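Household Corner: Folding on the Bed

Dear readers of the Lanar newsletter,

In the last issue we asked where you fold your laundry, and 957 of you answered. Thank you very much! The most common answer was the bed, before the kitchen table and the sofa. I fold on the bed too, so this month I would like to share how I do it.

A bed is wide and soft, and you do not need to bend so much. The problem is that it collects other things. In my home the phone goes there, then the charging cables, then a box which was opened in the morning and still has the paper inside. Before I start, I move everything to one side. It does not need to be beautiful. I only need the middle of the bed free, so that one big piece can lie open.

I always begin with the largest piece. Take the two corners nearest to you and pull them gently away from each other until the edge between them is straight. Please do not pull hard, especially with thin cotton. Smooth the creases with your palm, from the center to the outside, and then look along the edge for threads and hair. On blue cloth dark threads are easy to miss, so I open the curtain first.

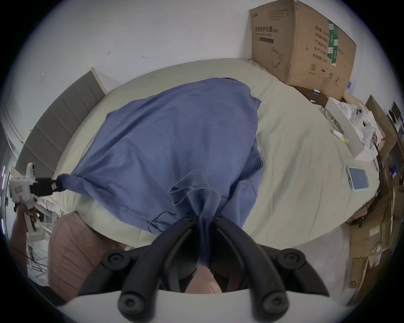 When the edge is straight, bring it up to the far edge and fold one more time in the same direction. After this, turn the piece and fold from the sides. If a corner becomes twisted, open the last fold and do it again. It takes less time than to correct the whole pile later.

Small pieces come last, and I put them on the pillow until it is their turn.

Our reader group in Tanovthorpe will meet on Friday at 2 in the Irden reading room. The subject is bed sheets with elastic corners, which I still cannot fold well. Please bring one from home.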